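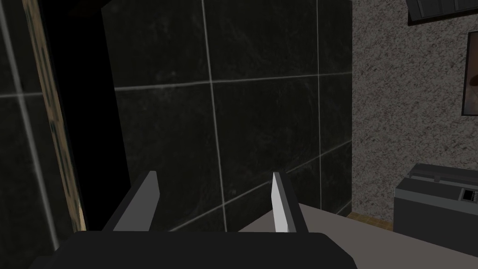 I have been going back and forth on grout color for two weeks and I think my husband would like me to stop bringing it up at dinner. It started simple enough. We're redoing the downstairs bathroom, the one off the laundry hall, and I figured the tile would be the hard decision and everything after that would fall into place. Ha! I'd been dreaming of large dark tiles, deep charcoal going on black with that faint marbled look and the lighter streaks running through it, and I found some I loved at Hellow on the first visit. Paid the deposit that same afternoon. Then the guy at the counter asked "and what grout?" and I just stood there.

So now I have opinions about grout. If you go light with a dark tile you get a grid, and you'd better like the grid, and you'd better like your tile setter too (every wobble shows). If you go black it can come out a sort of chalky gray once it cures, which the bag does not mention. I mixed up little batches in yogurt cups and smeared them on a leftover piece of backer board, and the one I liked best in the cup was the one I liked least two days later. Let them dry! Please let them dry before you decide anything.

I ended up with a Fevberg shade called Wet Slate. A 15 pound bag, and it's a touch warmer than the tile. In the morning it looks brown and I had a small panic over it, but by evening with the sconces on it disappears completely.
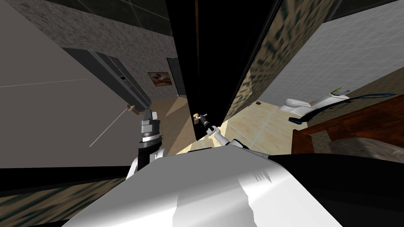

Damián Ibarra

The other thing eating my brain is the vanity. I wanted walnut, something with a bit of red in it so the room wouldn't feel like a cave, and the one from Omaveck was gorgeous and 18 inches deep and would have hit the door every single time. I taped it out on the floor with painter's tape and tried walking around it with a basket of towels on my hip. Nope. The shallow version only comes in oak, so oak it is, and I'm putting a darker oil on it myself in August when I can work in the garage with the door up.

Total so far is $1072, and that's before the mirror, the faucet and whatever the plumber finds when he opens that wall. I keep a list on the fridge and cross things off with a fat marker, very satisfying, except I keep adding lines at the bottom.

For the mirror I'm torn between plain round and an arched one with a thin brass edge from Mansilla. My sister says arches will look dated by next summer. She also told me that about our kitchen stools and I still love those stools, so I'm not sure I'm listening. If you have an arched mirror over a narrow vanity, tell me how you hung it, and whether you centered it on the sink or on the wall, since ours don't line up and I've already changed my mind on that twice.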